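Checking Over a Shared Storage Drive Before You Trust It With Your Files – A Checklist With My Comments

I put this list together in December, when the old file drive at Iduvthorpe was getting crowded and we had to decide whether it was still fit to hold everybody's documents. It has been tidied up a couple of times since then, mostly by Hongjun Wei, who has a much better eye for a badly worded step than I do. You are welcome to copy it, print it, scribble on it and change the names to suit your own place. Mark each item OK, Fix or Ask, and please do write something in the comments even when all is well, because next year's reader will be grateful (next year's reader was me, and I was grateful!).

Drive checked: Volley (shared office storage)
Copy drive: Cai
Checked by: H. Wei and myself
Time started: 8:15 in the morning, before people log in

PART ONE: THE DRIVE ITSELF

1. Power cord and data cable are seated firmly at both ends.
Result: OK
Comments: Give each one a gentle push with your thumb. Please don't wiggle a cable while the drive is working, however tempting it is. Ours had a bit of slack to spare and I tied it up loosely.

2. Vents are clear and the case is not hot to the touch.
Result: Fix
Comments: There was a good coat of dust on the back vent. I shut everything down properly, brushed it off and started up again, and the fan sounded calmer after that. I'd like this one done every few months instead of once a year.

3. No clicking, grinding or repeated spinning up and down.
Result: OK
Comments: Put your ear fairly close and listen for a full minute. A steady hum is fine. If you hear a regular click, stop the inspection right there, copy off what matters most and come back to the rest of this list another day.

4. Health report shows no reallocated or pending sectors.
Result: OK
Comments: Both numbers were zero. I always save the report as a plain text file next to the last one, so the two can be opened side by side.

PART TWO: SPACE AND FILE SIZES

5. Free space is at least one fifth of the drive.
Result: Ask
Comments: Volley shows 830 GB used, and it's a 1 TB drive, so we are under the line I like to keep. It isn't an emergency, but a drive that is nearly full gets slow and cranky, and some programs need room for their temporary files. Hongjun would like a bigger drive and I am coming around to the idea.

6. The size shown by the system agrees with the size on the label.
Result: OK
Comments: People worry over this one every single time, bless them, so I'll go slowly. The maker counts a terabyte as 1,000 gigabytes, while the system may count in steps of 1,024, and so the very same drive can show up as 931. You haven't lost anything and the drive isn't faulty.

7. Largest folders have been looked at and have an owner.
Result: Fix
Comments: The Florarent folder is the big one at 306 GB, nearly all of it scanned paperwork saved at a far higher quality than anybody needs for reading. Two of the subfolders are copies of each other. I have written to the people who use it, and I won't delete a thing until I hear back.

8. Small files have been checked for wasted space.
Result: OK
Comments: Look at both "size" and "size on disk" in the folder's properties. The templates folder holds 1,029 tiny files, and each one takes up a whole cluster no matter how little is in it, so the second number comes out well above the first. I don't mind it on this scale, but if yours runs into the hundreds of thousands, put the old ones into a single archive.

9. Trash and temporary folders have been emptied.
Result: OK
Comments: Ask around before you do it. Somebody always keeps something precious in the trash, I have never understood why, and they're always so upset afterward. We freed around 15 GB. 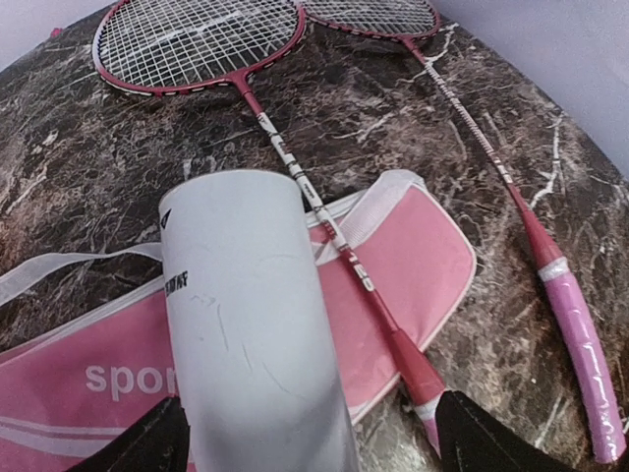 PART THREE: COPIES AND ACCESS

10. Last backup to the copy drive finished without errors.
Result: OK
Comments: Read the log right to the end and don't stop at the green check mark. Skipped files are listed at the bottom, and ours had none.

11. One file has been restored from the copy and opened.
Result: OK
Comments: I picked a long spreadsheet, restored it to my own desktop and compared the byte count with the original. They matched to the last byte, and it opened nicely.

12. Former users no longer have access.
Result: Fix
Comments: Two old accounts were still active. Hongjun switched them off while I made the coffee.

Still open: items 5 and 7. Item 2 goes on the calendar for spring.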